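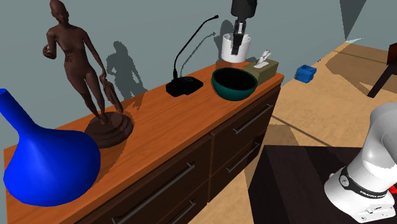 24 November 2024

Home, feet up, soup on the stove. I went to the Wuner open day in Pellau and I want to get it down before I go to bed, or I'll only remember the parking.

The parking was awful, by the way! I ended up way over on Medrano and walked back in the wind with my scarf over my face. Then there was a line for name tags, and mine came out with my last name spelled like a kind of cheese, so I wore it inside out until the sticky part gave up.

They split us into groups and ours got Luana Trindade, who I liked right away because she talks fast and doesn't wait for you to look impressed. She runs the practice rooms for Zomutness, their simulator. I'd figured we'd be standing behind a rope watching a big arm swing around, and there was some of that later on, but her part was all on screens. The arm in there is the white kind with FRANKA on a black band, and it spends its days in rooms that don't exist, picking things up off furniture that doesn't exist. I could have watched all afternoon.

The room she had up had a wooden dresser with a huge shiny blue vase on it, and a dark statue of a lady with no clothes on, and a gooseneck microphone, and a bowl, and a tissue box with the tissue sticking up. It looked like the back table at an estate sale (I kind of wanted the vase). The job was the plain white cup at the back. The fingers come down into the opening and take it by the side, which I thought was a funny way to pick up a cup until I tried to think of a better one for somebody with two fingers.

Luana said room 613 was the one that gave them fits back in May, something to do with a shelf that was too low, and a man in our group wrote that down. Why? I'd love to know what he's going to do with it.

Then we got turns. You hold a controller and the gripper sort of follows your hand, and you have 5 minutes, and I spent most of mine bumping into things. My depth perception is terrible, always has been, ask anybody who's played ping-pong with me. The girl before me was maybe in middle school and she went in like she was picking up her own keys. I got better when I quit looking at the whole room and stuck with the close-up view, where there's pretty much only mug and gripper and you can see which side of the rim each finger is on.
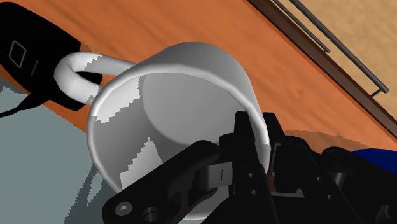

Does practicing on a fake cup help with a real one? Luana's answer was that it helps with the reaching and the lining up, and that they still need time on the real arm for the grip, where weight and slipperiness come in.

After that we saw the real arm, in a different building, moving some blocks very slowly. It was nice, but it was cold in there and the sound system kept cutting out. I had a cider and two of the little ham rolls. I bought a Wuner pencil for 2 dollars for Dad, who will say it's too nice to sharpen.

I signed up for the mailing list, and I put down that I'd come back for the evening session if they run one. Bus next time. Need to call the dentist in the morning and find my other glove, which I think I left on the chair by the name tags.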